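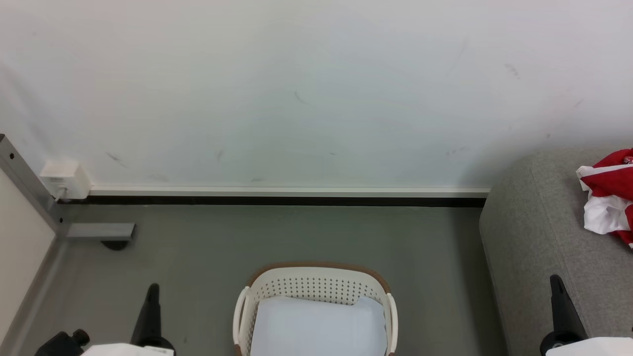
1. Background and scope

This report covers the survey and refresh plan for the project room at the end of the ground-floor corridor, carried out as the practical part of the module on maintenance of interior surfaces. The room is painted white throughout the long wall, has a smooth grey floor, and is used by several groups in turn. Furniture is moved often. The painted surface shows it: small grey scuffs and streaks are scattered over the wall, with a diagonal smudge on the left just above the skirting and further faint marks spread thinly along the lower part.

The task was to record the marks, test two cleaning methods, and recommend either spot cleaning or repainting. Ceiling, door and window reveals were left out of scope. The supervisor was Griet Wuyts, who also approved the test area before any product was applied.

2. Terms used

Scuff: a mark left on top of the paint by contact with another surface, with no loss of paint.
Streak: a scuff with a clear direction and a length greater than its width.
Burnish: a shiny patch on matt paint, caused by rubbing.
Low zone: the wall from the top of the skirting up to 500 mm.
High zone: everything over 500 mm.

The split at 500 mm was taken from the first draft of the module handout. A later draft sets it higher, but by then the sheets had been filled in and the lower figure was kept.

3. Wall survey

Marks were logged on a paper grid, each with its zone, type and greatest length. The final log holds 101 entries. Very faint marks were entered only if both surveyors could find them again from the grid reference. Entries that failed this check were struck out and are not part of the total.

The low zone marks are mostly faint and short. The high zone has fewer, but they are easier to notice from the doorway, in particular a short dark streak near the middle and a greyish mark towards the right. No dents or cracks were logged. The paint film was sound wherever it was pressed with a thumb, including along the top edge of the skirting.

Light matters a good deal in this kind of survey. Under the ceiling lights alone, the wall looks even, with a slight cool cast. With a hand lamp held flat to the surface, old roller edges show up and can be mistaken for streaks. All logging was therefore done under the ceiling lights, and the lamp was used only to check for burnish.

4. Skirting and floor line

The skirting is a narrow white strip. Beneath it is a dark band between the white strip and the floor. It was treated as a no-wet area during the tests, and a dry cloth was laid against it whenever water was used above.

There is a small white box low on the wall at the left, with a plug and short cable hanging from it. Cleaning stopped well short of the box on every side. The marks close to it were logged but not treated.

On the right the skirting runs in behind a piece of grey upholstered furniture. This was left in place for the survey, so the stretch of wall behind it is not in the log. It should be pulled out before any repainting.

5. Cleaning tests

Two methods were compared on marks of similar size in the low zone.

Method A: damp microfibre cloth, clean water, light pressure, 25 strokes.
Method B: the same cloth with Stekico wall cleaner, diluted as on the label, 25 strokes, then wiped with clean water.

Each test patch was left to dry overnight and then viewed from the doorway and from arm's length. Method A removed the faint marks but left a trace of the darker ones. Method B removed both types, but left slight burnish on 2 patches - both of them where the cloth had been folded to a hard edge. Repeating the patches with the cloth held flat gave no burnish.

A melamine sponge was considered and rejected after a trial on a painted offcut, which came up shiny after a few strokes.

6. Recommendation

Use Method A first on all low zone marks. Use Method B, cloth flat, on anything still visible from the doorway the next day. Repainting the whole wall is not justified by the present condition. If touching up is needed in the high zone, paint to the nearest corner, as a patch in the middle of a matt wall will show.

Felt or rubber pads should be fitted to any furniture that has none. Chair backs should be kept a hand's width off the wall.

The log sheets and the painted offcut are stored with the module folder. Section 3 was last revised on July 25, 2025.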